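An Afternoon With the Arm at Jidbridge

By Aurelia Moser
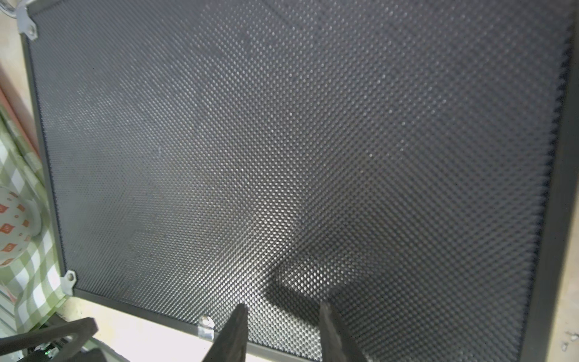

I came to Jidbridge by the slow train in October, with a notebook, a sandwich and a small fear of being bored. I had been at robot demonstrations before. Usually there is a stage and loud music, and a machine behind glass moves a colored ball from one bowl to another bowl while somebody from marketing explains how this will change my life. After that they give you a pen.

Sekel does it in another way. The company occupies the upper floor of an old seed store behind the bus station, and for the open day they simply left the door open and put a paper arrow at the stairs. At 2 in the afternoon there were eight visitors. Most of them were people from the town, and one man told me he had only followed the arrow.

Bhavana Kulkarni, who leads the work on gripping, met us at the top. She speaks softly and you must stand near to her to hear it. "We are not going to show you something perfect," she said. "We are going to show you what we are doing today."

What they were doing today was a perforated metal panel. It is a dark gray thing with small round holes from one side to the other, with silver brackets at its border where the bolts can go through. I would have passed it in a shop without one thought. For the team at Sekel it was the subject of the whole month.

The difficulty, Kulkarni explained to us, is in the holes. A person who looks at such a panel sees one flat object. A camera sees thousands of small edges, and each of them shines differently when the light comes from another side. When the panel is tilted only a little, a bright patch walks across the metal and the software can believe that the surface has a bump there, or a gap. The arm then slows down, or it closes its fingers too early, in the air.

I saw this happen two times in the first half hour. The arm came down, the two gray fingers opened, and then it stopped above the metal like a person who has forgotten why he entered the kitchen. One of the children in our group laughed. Kulkarni wrote something on her paper and started it again.

Themba Potgieter drives the arm when it is not driving itself. He sits with his back very straight and holds a controller in his hands, and the gripper follows him. He studied to be a watch repairer, which he says helped him more than the programming courses he took later. From him the machine gets its examples: he approaches the panel, he finds the border, he closes the fingers on the edge, he lets go. Then again from a new angle. For this one panel he has recorded 3,000 approaches since the summer.

"People ask if it is boring," he said, without looking away from the panel. "It was boring until 200. After this it becomes interesting again, I don't know why."

His sister Kgomotso works at the next desk and looks through what he records. She marks the good ones and the bad ones. The bad ones are also kept, she told me, and I found this a nice idea. She showed me on her screen how the same bracket looks in the morning and late in the afternoon. In the morning it is a pale tab, very clear. Later it is nearly white and its bolt hole is hard to find. I asked her whether they could close the curtains. She answered that the customers also have windows.

The customers are for the moment only one: Trandar, a firm that builds ventilation units and has to mount a great number of such panels. The work is done by hand and it is heavy for the wrists. Johannes Hlongwane mounted panels there for many years, and now he comes to Sekel 3 days in the week as an adviser. He is a large man with a calm face, and I think he was the one the visitors liked best.

He took a panel and showed us how he holds it. Never at the middle, because it bends and sings. Always at the rim, close to a bracket but never on it, and with the thumb flat. "The robot wanted to take it by the bracket," he said. "It is logical, the bracket sticks out. But the bracket is thin. You take it there, you bend it, and then you are looking for your screw the whole day."

I asked him directly if he was not helping a machine to take the work of his friends. He did not become angry. He said that of the people who started with him, most have pain in their hands now, and that he would like the younger ones to do the checking and the fitting of the motors instead, which is better paid. He said also that he has no promise about this on paper. "I have asked for it on paper," he added, and looked at Kulkarni, who nodded — a little late, I thought.

In the break there was tea, and a dry lemon cake from the bakery Gumede on the other side of the square. I used the time to look at the arm from close by. When it stands still it is quite an ugly thing, black and full of corners. I had expected the fingers to be smooth, like the fingers of robots in films, but they are rough and matte, more like a tool you would find in a garage.

After the tea came the part without Themba's hands. He put the controller down on the table so that everybody could see it. The arm went to the left of the panel, waited, moved its wrist a little, and waited once more. Then it went down to the rim, beside a bracket, and closed. It lifted the corner by the width of a thumb and set it down again. From the back the man who had followed the arrow asked, "Was this it?"

This was it. They did it six times more. Four of these went well, one was slow, and in the last one the fingers slipped off with a noise that made all of us step back. Hlongwane bent over the rim to inspect it and said that he would also have slipped there.

I missed my train and had to take the next one, at 7. When I went down the stairs they had already begun again, with the lamp moved to the other side, and Kgomotso was calling out to her brother that he should come in lower.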